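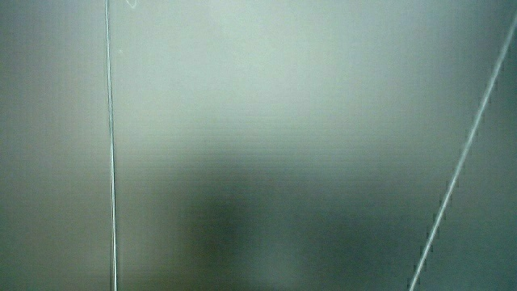

Pale green panel, very close up

Blog > Garden > Seeds

Home About Recipes Garden Contact

Search this blog Go

March 11, 2023

Sweet peas are in! I sowed 30 this morning, all Stistholm, the dark purple one I fell for at the Ralstead seed swap last year (I came home with far too many packets and regret none of them). Bernice Korletey gave me her trick of soaking them overnight, and she grows them up to the gutters, so I'm listening. She also lent me a seed catalog from 1910 and oh, the names in it! I read the whole thing over supper. Beans next, once the pots are washed.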